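画笔收纳

画笔收纳是指绘画用笔在使用间歇及使用结束后的放置、支撑与保存方式，涉及水彩笔、油画笔、丙烯笔及各类勾线笔。收纳方式影响笔毛的形状、金属箍与笔杆的结合强度以及笔杆涂层的寿命。广义的画笔收纳还包括清洗后的晾干和长途携带，狭义上仅指工作台面上的笔架、笔筒和笔插。

结构与受力

画笔由笔毛、金属箍和笔杆三部分组成。笔毛以胶黏剂固定在金属箍内，金属箍再以压痕固定在笔杆前端。木质笔杆吸水后膨胀，干燥后收缩，反复多次即造成金属箍松动，箍口附近的漆层也会开裂。水分主要由箍口进入，因此湿笔直立且笔毛朝上时，残液沿笔毛下渗，积存于箍内。颜料微粒随之沉积在笔毛根部，使笔毛向外张开，俗称“开叉”。

笔毛的变形与受压时间有关。笔尖抵住容器底部时，合成纤维毛可在数小时内形成弯折，动物毛的弯折多可用温水恢复，恢复程度因毛种而异。

放置方式

平放。画笔横置于台面或毛巾上，笔毛不承重，残液不易流向箍内。平放适用于刚洗净的湿笔，缺点是占用台面较多，圆杆笔在光滑台面上容易滚动。部分笔杆采用三角形或六角形截面，以限制滚动。

斜放。笔杆搁在带凹槽的笔搁上，笔毛一端略低。中式毛笔的笔山属于此类，西式陶瓷笔搁多为波浪形，每个波谷放一支。斜放多用于作画过程中的短时停顿。

竖放。笔杆插入笔筒或多孔笔插，笔毛朝上。该方式占地小，便于辨认笔号，仅适用于完全干燥的画笔。

倒悬。笔毛朝下，以夹具或弹簧圈夹住笔杆末端。残液向笔尖方向排出，晾干效果较好，但需要一定的悬挂高度，长杆油画笔尤其如此。

支架材料

常见材料有木、竹、陶瓷、金属和亚克力（聚甲基丙烯酸甲酯）。木、竹支架重量适中，长期接触水分后易变色发霉，孔位内壁应涂清漆。陶瓷稳定性好，耐溶剂，但受撞击易碎。金属支架以不锈钢丝弯制者居多，承重能力强，夹持处通常套有软管，以免划伤笔杆漆面。

亚克力支架透明，便于观察笔号和笔毛状态，水性颜料污渍可用湿布擦除。该材料表面硬度低于玻璃，干擦易起划痕；接触丙酮、甲苯等溶剂会溶胀或开裂，高浓度酒精也可能在弯折部位引起细小裂纹。油画笔若以强溶剂清洗，须待溶剂挥发后再放入亚克力支架。板材经热弯或粘接成型，粘接缝处应避免长时间浸水。

孔径与间距

多孔笔插的孔径通常按笔杆最粗处确定，并留出少量余量。孔径过大时笔杆倾斜，相邻笔毛互相接触；孔径过小则刮伤漆面。Lillmont 的桌面笔插采用8毫米与12毫米两种孔径，前者用于细杆勾线笔，后者用于一般圆头笔和平头笔，排刷另设长槽。Kandpal 的同类产品只设单一孔径，内衬硅胶圈。笔插底座的重量应大于满载时笔的总重，否则高处重心偏移时容易倾倒。

台面布置

工作室台面高度一般随坐姿或站姿而定，坐姿作画的台面多为700毫米左右，站姿作画可提高至900毫米。支架宜置于台面远端或惯用手一侧，与调色盘保持距离，避免取笔时衣袖拖过颜料。台面前部留作平放正在使用的画笔和纸张。浅色台面便于发现残留颜料，深色笔杆放在其上也容易辨认。

Pankaj Nishad 在其画室管理手册中将画笔分为“在用”“待干”“入架”三种状态，规定同一支画笔不得由“在用”直接转入“入架”。Shakuntala Pathak 修订该手册时，又将笔毛朝上的笔筒从湿区移出，只保留在干燥区。

长期保存

停用时间较长的画笔应彻底洗净，理顺笔尖，晾干后放入通风的笔帘或笔盒。动物毛画笔易受衣蛾和皮蠹侵害，可在盒内放置樟木片，并定期开盒检查。密闭塑料管不宜存放未干透的画笔。出厂时所附的透明护套主要用于运输，重新套上时容易使外缘笔毛反折，一般不建议反复使用。
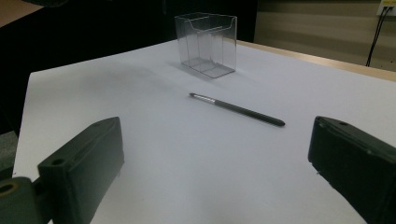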